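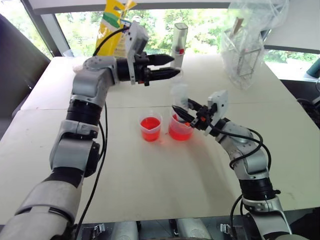

What ages do you teach at Narkia?
We teach ages 7 and up, and our oldest student right now is a retired bus driver who took up the cello last spring.

Narkia Music School started in Filipa Cardoso's front room with two students and a piano that had one dead key (the low B flat, if you were there). These days we have four teaching rooms and a small hall on Lachance Street, upstairs from the bakery, so lessons before noon smell wonderful.

We teach piano, violin, cello, guitar and voice. Most students come once a week for a half-hour lesson, and a lot of them stay on for one of the groups afterward. Groups are where we get really excited! Playing with other people is a different skill from playing alone in your bedroom, and we like to get everyone into it early — even if your whole part is three notes and a long rest.

Our teachers

Filipa still teaches piano and runs the beginner strings group on Saturday mornings. Karine Charbonneau teaches violin and cello and spent 11 years playing in theater pits, so she can sight-read just about anything you put in front of her. Jhair Llanos has the guitar students, classical and otherwise. Paloma Mahmoud teaches voice and leads our choir, Fetia, which is open to anyone who can get here by 6:30 on a Tuesday. No audition, no need to read music. Bring water and a pencil.

Lessons and instruments

You don't need to own an instrument to start. We lend violins, cellos and guitars for the first term, and piano students can book a practice room when it isn't being used for lessons. Our sheet music library has passed 1,000 titles and you're welcome to borrow from it. Please write your name on the card inside the cover.

New students can come in for a trial lesson with any teacher. Wear something you can move your arms in, and if you already play a little, bring a piece you like. It doesn't have to be a hard one!

Concerts

We hold a student concert in the spring and another in November. The next one is Sat 10 April in the hall, doors at 2:00, with Fetia closing the second half. Families, neighbors and small wiggly brothers are all welcome.

Filed under: About Us, Lessons for Kids and Adults

3 comments

Emiliano Bustos
My daughter has been with Karine since September and she practices without being asked. Is there parking on concert day?

Filipa (Narkia)
Hi Emiliano! The lot behind the bakery is open to us after 1:00.

candska_mom
Do you lend half-size cellos too?

We use cookies to remember your settings. OK / Read more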